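Notebook: hand-guided demonstrations, table wiping
Project Hetance, Bench 2
March, entry opened 9:40
Present: A. Swanepoel (entry author), T. Mofokeng, G. Sutherland (afternoon only)

Purpose of the session: to record further demonstrations of the cloth task with the hand-held gripper, following the revised start procedure agreed with P. Venter. The operator begins with the fingers open at the near edge of the table, moves to the cloth, closes on it, wipes toward the near edge and releases. The cloth is to be bunched before each take. Folded starts are reserved for the next set.

Total carried forward from the previous entry: 264 accepted demonstrations. Target for this session: 82.

T. Mofokeng operated for the first half. The tracking check was repeated after every 20 takes, as before. Two checks required a restart of the logging software, and the takes between the last good check and the restart were discarded in both cases. H. Magalhães has been asked whether the Ceveron logger can raise a warning when the position estimate drops out. At present the fault is found only on review.
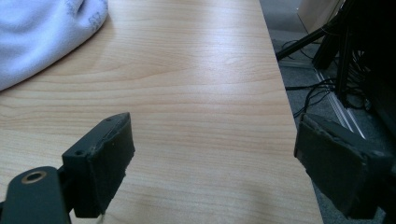
Gripper view, fingers open at the near edge, cloth in the far left corner.

Remarks on the start position. With the cloth placed in the far corner, the reach is long and operators tend to lift the tool early. This gives a high, curved approach that differs from the low approach in the earlier set. Both are acceptable for training, but they should be labeled separately. G. Sutherland proposed the tags "low" and "arc", and these have been adopted from this entry onward.

Finger pads: the top rims show wear. The pads remain in service for this set so that the grip surface stays the same throughout. A replacement pair is to be requested from Bateck and fitted before the folded-cloth set begins. The change must be noted in the log header.

Lighting: a bright band of reflected light lies across the middle of the table. Blinds were left as found. Anyone changing them should record the time.

Afternoon: G. Sutherland operated. The session target was met at 3:50. Review of the afternoon takes is not complete, and the accepted total will be entered only when T. Mofokeng has signed the review sheet.

Open items
Label the earlier takes "low" or "arc" (Sutherland)
Reply on the dropout warning (Magalhães)
Order finger pads (Swanepoel)
Confirm with P. Venter whether the release should be recorded as a separate step

Files copied to the Hlongwane share, folder "cloth_bunched". Entry closed 4:25. A.S.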